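What We Keep in the Drawer
Speaker notes, Natnael Negussie
Wednesday, May 29, 2024 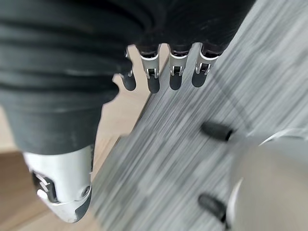
Dark gray knit, with lint.

Leave the title up while people find seats. Start when the coffee line gives up.

OPENING
I own a sweater I have not worn in nine years. I have moved it through three apartments. It has its own hanger. Ask who else has one. Wait for hands. Do not ask follow-up questions; last time in Narach a man talked about his vest until the break.

THE SURVEY
We asked people in Narach and Eshun to empty one closet and write down every piece. Total: 3,811 items. Worn in the past year: 2,553. Read both numbers slowly. The second is higher than I wanted for the purposes of this talk.
Still with the store tag on: 231. Mine were in there. Moving on.

WHY WE HANG ON
People gave us reasons. "It was expensive." "It will fit again." "My sister gave it to me," from a woman who does not like her sister.
Knitwear gets the most excuses. Everybody plans to fix the elbow. (Pause, look at own elbow.)

MENDING
The Mastance repair night runs on a folding table and one good lamp. You bring the thing, you sit down, someone shows you a darn. My first one looked like a scab. I wore it to a wedding.
Mention the lint comb. Skip the moth story if anyone is eating.

WHAT TO DO MONDAY
Pull out one piece. Wear it, fix it, or hand it to someone who will. Buying a nicer storage box doesn't count, and I say that as the owner of several.

CLOSE
Next repair night is in June, upstairs at Wondesik. 60 chairs, very few of them comfortable. Sign-up sheet is by the door.
Questions. If it's the vest man, point to the clock.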